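Ticket: handling rules for glass tubes, bench cell
Project: Prandar
Status: Closed, with follow-ups
Opened by: Jeanie Lennox
Owner: Rory Forsyth
Opened: 2024-12-14

Problem as reported (Jeanie)

The arm stops with a force fault when it puts a glass tube back into the rack. Doesn't happen every time. Over one afternoon I logged 20 placements and got 4 faults, all on the way down, none on the way up. The tube survives, the program halts, and whoever is closest clears the fault and carries on.

That last part is what I'd like to talk about. Our written rule says a force fault on glass means stop, inspect the tube, then restart from the safe pose. In practice we press resume. I've done it too. So please treat this as two questions: why is it faulting, and why is the rule so easy to skip?

Reply (Rory)

Great ticket, thank you. I love that you logged the direction, it saves me a morning. Questions before I touch anything:

Which version of the placement routine is loaded? Was the rack moved between runs? Are you gripping the tube near the top or lower down? And what is the force limit set to at the moment? The sheet on the door and the program may not agree.

Reply (Jeanie)

Routine is the one from June. Rack gets moved every time somebody wipes the bench, so yes. Grip height is whatever the pick step gives us, and I can see it drifting when tubes aren't fully seated at pick. The sheet on the door says 8 newtons. The program says something else, you were right to ask, it has been set higher. I can't find a note about who changed it or when.

Log entry 1 (Rory)

Set the limit back to 8 to match the sheet. I know this will give us more faults at first, and that's fine by me. A limit that has drifted up without a note is a worse thing to have than a noisy one. If we want a different number we test it, write it down and both sign the sheet.

Also turned off the resume button for this fault type. It was a single setting in the Koredent controller and I'm a little embarrassed I didn't know it was there. From now on a force fault in the tube routine can only be cleared from the safe pose, after the inspection prompt has been answered. Anyone running the cell will notice right away.

Log entry 2 (Rory)

Ran placements by hand at slow speed with Jeanie watching from the side. Faults come from the rim of the hole. The tube arrives a touch off center, the rounded bottom lands on the edge of the plate, and the arm keeps pushing straight down. With a small offset it slides in and you'd never know. With a bigger one it climbs to the limit and stops. So the old, higher limit was hiding a position error. Exactly the kind of thing the rule was written for!

Log entry 3 (Jeanie)

Checked the rack position against the taught point. It was off along the bench and also turned slightly, which explains why one end of the rack behaves better than the other. We've been re-teaching the first hole only and letting the program work out the others from it. That works if the rack is square. If it's turned, the error grows with each hole.

Changed the procedure: teach the first hole and the last one, and let the program take the line between them. Takes a bit longer. Much happier with it.
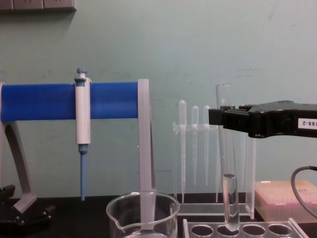
I also went back to our notes on approach and retreat, and the rule there is good, we just hadn't applied it to this routine. The approach should be straight and slow for the last stretch, starting well above the plate, with nothing else moving. The June version mixes the last bit of sideways travel with the first bit of descent. It looks very smooth when it runs, and I remember being proud of it. Split it into two moves now -- across, stop, down.

Log entry 4 (Rory)

Agree on splitting the move. I put the same change into the retreat, so the tube comes fully clear of the rack before any sideways travel. We had no faults on the way up, but a tube that gets dragged against a rim is the one that chips, and a chip won't necessarily trip the force limit.

Ran the full sequence with water only. Our rule is water for any program change, however small, until it has passed a complete batch, and I'm going to be stubborn about it because it costs so little. Result with the new teach points, the split moves and the limit at 8: 20 placements, 2 faults. Both were on tubes that had been picked a bit crooked.

Log entry 5 (Jeanie)

Good progress, and the leftover faults are the grip drift I mentioned. If a tube is sitting tilted when the fingers close, it stays tilted all the way to the rack. Tried three things.

Closing the fingers in two stages, with a short pause at light contact. Helped a lot. The tube has a chance to settle before the full grip comes on.

New finger pads from the Mosoti kit. No difference I could measure, though the old pads were shiny and due for replacement anyway. Kept the new ones.

Lower grip speed by itself. Helped some, but less than the pause, so I put the speed back.

With the two-stage close in place I ran another 20 placements and got no faults. Then Rory nudged the rack on purpose to make sure the limit still caught a bad position. It did, and the inspection prompt came up as it should. I was so pleased to see that fault.

Question from the Cirnesness bench, copied in here

"We run the same routine. Can we just copy your teach points?"

Reply (Rory)

Please don't copy the points, they only mean anything on our bench. Do copy the routine and the settings, then teach both end holes yourselves. If your rack gets lifted for cleaning, teach them again after it goes back, even if it looks like it landed in the same place. Ours looked fine as well.

And check your force limit against your own sheet first. I'd be very interested to hear what you find.

Rules as they now stand (Jeanie)

I rewrote the page for this cell. Shorter than the old one, and it's in the order you do things. Pasting it here so the ticket and the sheet match.

1. Before the first run, compare the force limit in the program with the limit on the sheet. If they differ, don't run.
2. Teach the first and last holes whenever the rack has been moved or cleaned.
3. Run one empty tube at slow speed, with a hand near the stop button and no hands near the rack.
4. After any change to the program, use water until a full batch has passed.
5. On a force fault, go to the safe pose, look at the tube under the lamp, turn it all the way around, and answer the prompt. A tube with any mark on it goes in the glass bin.
6. Write the fault in the log, including direction and hole. One line is plenty.
7. Changes to limits or speeds need two names and a reason on the sheet.

Rule 6 used to ask for a full paragraph, and I think that's a big part of why people pressed resume. You were in the middle of a batch and the paperwork was longer than the fix. One line we can live with.

Rory asked whether rule 3 should be required after lunch breaks too. We settled on yes if someone has worked on the bench in between, otherwise no.

Closing notes (Rory)

Cause: rack position error and tilted tubes, masked by a force limit raised without a record. Fixed by two-point teaching, split approach and retreat, two-stage grip, and the limit set back to 8.

Follow-ups, each with its own ticket:

Locating pins for the rack, so it can only go back one way. Jeanie has a sketch. We'd still teach the end holes, but they should hardly move.

Change log in the controller. It can record who edits a limit, and ours was switched off. I'd like it on for every cell in Prandar.

Same review for the pipetting routine. I haven't seen a problem there, but it was written in the same week as this one and I'd bet it has the same mixed move in it.

Closing this. Reopen it if you get a fault on the way up, or any fault at all on a tube that was picked straight.

Added after closing (Jeanie)

Cirnesness wrote back. Their limit matched the sheet, their rack was turned. They've gone to two-point teaching and asked for the pin sketch, so I've sent it over with the dimensions still in pencil.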